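Stinach Winter Swap: Your Questions

Seed swapping is the best thing to happen to our gardens in years, and we get asked about it constantly (please keep asking!). 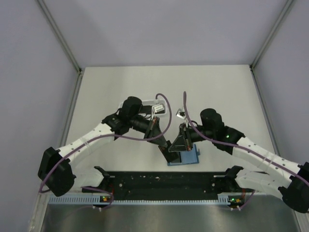 What can I bring?
Any seed you saved yourself, as long as it's dry and labeled. Beans, peas, tomatoes and lettuce are the easiest. We love odd local types, like the Flotitz pole bean that Ülle Sepp has been growing since she was a kid.

I've never saved seed. Can I still come?
Yes, please do! Last time we had 392 packets on the list and plenty went home with first-timers.

How do I label a packet?
Plant name, variety, the year you picked it, and your town. Add a note if you know something fun, such as "climbs everything" or "loved by slugs."

Do you take squash?
Only if you pollinated it by hand. Squash crosses like crazy, and what comes up can be bitter. Edgars Venckus runs a hand pollination walk every July and it's a great morning out.

How long do seeds keep?
Onion and parsnip are best within a year. Tomatoes go four years or more in a cool, dark drawer, and beans do nearly as well.

Can I mail mine in?
Yes. Use a padded envelope and send no more than 46 packets at a time, so we can get them all sorted.

Who do I ask about swap tables?
Jurgita Petrauskas. She also has the list of peppers, which is wonderful this year.

Page updated 24 December 2020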